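June 2023

Third day of gripper comparison and I have formed opinions, which the spreadsheet has no column for.

The contest is between the Trorkurik and the Vikton. Both are still only models in the simulator, and the real ones won't ship until August, so I am choosing between two things that don't exist yet for a lab in Ernstead that mostly does. Fedir says this is called procurement.

I ran the Vikton all morning on small objects. It closes politely, like somebody taking a canapé. It then lets go in the same spirit. Out of 159 attempts it dropped 33, most of them during the lift, and a few while it was just sitting there holding the thing and apparently thinking about its life. I raised the friction until it stopped dropping, and then noticed I had given it a coefficient you'd normally get from glue. Put it back. Wrote down the old number this time.

After lunch I switched to the other model and the furnished room, the one with stone walls and the yellow table, where whoever built it put a Buddha head and a bronze figurine on the same tabletop as a remote control. I like it better than the gray test cube. At least if I'm going to fail at picking up a remote, there's some art to look at.

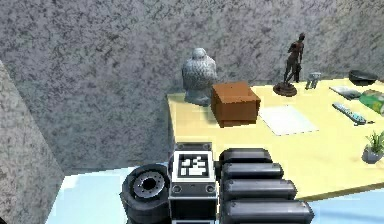
The reach is my main worry. From where the base is mounted, the arm gets to the near edge easily and then has to stretch like a man after the last dumpling. I moved the base forward and the planner started refusing routes it had been happy with an hour before. Moved it back. The planner still refused. Restarted everything and it was happy again, and I have decided not to look into that.

Fedir Sirko came by at four with a third candidate, the Hứa, and a spec sheet he described as "mostly translated." It claims a payload of 800 grams, which would be plenty, and a cycle life that got lost in the translation. He wants it in the comparison by the end of the week. I said fine, and then sat for a while with the folder open – it has 1647 files in it and not one is called README.

Left a batch running overnight with the paper as the target, flat on the table, since every gripper I've ever met hates paper. Forgot to set the log path. Remembered on the stairs, went back up, set it, forgot my umbrella.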